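**Handout 3: Does decluttering work?**

Reading for this session: the Sellmont pamphlet (whole thing, it's short) and chapter 4 of Arboleda. Bring both. If you only have time for one, bring Arboleda.

## The claim

The popular version says that owning fewer things makes people calmer, and that this has been shown. I'd like you to be suspicious of both halves. "Calmer" is doing a lot of work, and "shown" usually leads back to the same few surveys, quoted by people who have not read them.

The Sellmont pamphlet is typical. It says 1047 householders were asked how they felt after clearing out a room, and most felt better. Before you nod, ask:

- Who answered? They were customers of a firm that sells storage boxes.
- When were they asked? The same week. No one went back in July, when the cupboards may well have filled up again.
- Compared with whom? There was no second group that spent the weekend gardening, or lying down.

A person who has just finished a hard job generally feels pleased. That is a finding about finishing jobs.

## The Wanigasekara argument

Wanigasekara is more careful and so more worth arguing with. The point made there is that mess is felt as a list of unfinished decisions: the coat to be mended, the letter to be answered. Remove the object and the decision goes with it.

I find this half convincing. It fits the coat. It doesn't fit the books, the spare plates, or the box of cables everyone keeps, none of which nags at anybody until a magazine says it should. There is also the question of what happens to the decision once the coat is in a charity bag. Some people report going out to buy a coat.

Note how the argument slides from "unfinished business is tiring", for which there is decent evidence, to "objects are unfinished business", for which there is an appealing paragraph. Mark the place in your copy where the slide happens. It's earlier than you'd think.

## Who gets to own less

Arboleda's chapter is the strongest thing on the list. Lucero Arboleda interviewed families on the Fuvberg estate over two winters and found that the people keeping most were those least able to replace what they threw out. A second kettle is clutter if you can buy another tomorrow. If you can't, it's insurance.

Two cautions:

1. The sample is small and she says so. Please don't quote it as though it covered the country.
2. She relies on what people said they kept and why. People tidy up their reasons as well as their rooms.

Still, set it beside the advice to "let go of anything you haven't used in a year" and the advice starts to look like something written by a person with savings.

## The money

The Wultero course costs over 4000 for a set of weekend classes in living with less. I mention the price because the course notes don't, until the last page. There's nothing dishonest in charging for lessons. But a trade that profits from the clear-out, then from the matching baskets, should be asked for better proof than happy letters.

## For the seminar

Write a page, no more, on one of these:

- Design a fair test of the claim. Say what would count as the claim failing.
- Defend keeping the box of cables.
- Find a newspaper piece on the subject and trace its main figure back to where it came from. If you can't, say where the trail went cold.

Last year's answers to the first one mostly forgot the second sentence. Read it again.

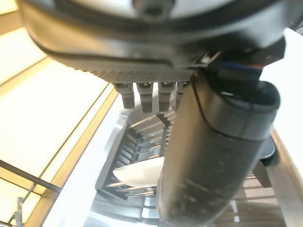 Dinesh Rathore objects that I've been too hard on the Sellmont survey: feeling better for a week is still feeling better, he says, and we don't ask a holiday to last until July before we'll admit it did any good.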